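Stacking storage cabinet

A stacking storage cabinet is a small household container made of separate compartments placed one above another, each closed by its own door or pair of doors. The type is used on tables, counters and shelves for dishes, toys, linens and other light goods. Unlike a chest of drawers, it has no sliding parts that carry the load, and the contents of one compartment can be reached without disturbing those above or below.

Construction

The usual form has a light-colored rigid frame with see-through or tinted panels. The frame carries the weight of the upper units, and the panels serve only to enclose. Units are sold singly or in sets and are joined by raised edges on the top of one frame that fit into the base of the next. Panels may be smooth or ribbed. Ribbing stiffens a thin sheet but makes the contents harder to identify through it.
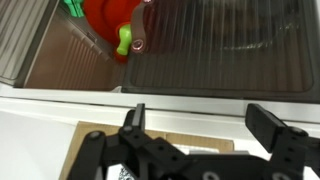
Open compartment with a red and green plastic toy partly under a dark ribbed panel.

Tinted panels reduce glare and hide minor disorder while still showing whether a compartment is in use. Color and general shape can be made out through most grades of tint. Labels are therefore common on cabinets with darker panels, particularly where several compartments hold similar goods.

Doors and handles

Double doors that meet at the center are the most common arrangement. Each door is hinged at its outer side and needs clear space equal to its own width when opened. Handles are normally placed in pairs at the meeting line, so that both doors can be pulled with one hand. Straight vertical handles and curved handles are both found.

A three-unit stack sold by Lengyel under the name Paseck was listed with a rated load of 16 pounds per compartment. The later Plustadmont version kept the same frame and changed the door hinges. Parts from the two are not fully interchangeable: doors fit either frame, but hinge pins do not.
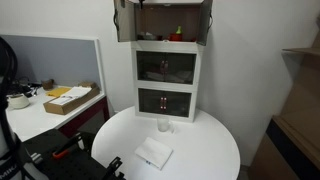 Three-compartment cabinet on a round white table, upper doors open.

Loading and placement

Heavy goods are placed in the lowest compartment. Top compartments are suited to small items in frequent use. On a round table, the base should rest fully on the surface with no corner over the edge, and clearance should be left for the swing of the lowest doors. Items standing directly in front of the stack, such as cups, must be moved before those doors are opened.

Folded cloth may be stored loose. Small pots, bowls and toy kitchenware are generally kept in one layer, with handles turned away from the door line. Jhair Lozano, in a household storage manual issued at Greritcombe, recommends leaving the front inch of each shelf clear.
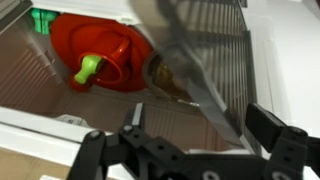
Care

Frames and panels are wiped with a damp cloth and mild soap. Abrasive pads scratch tinted sheet and should be avoided. Grooves in ribbed surfaces collect dust and are cleaned with a soft brush, working along the ribs. Doors should be left open until the interior is dry.

See also

Cupboard
Display case
Toy storage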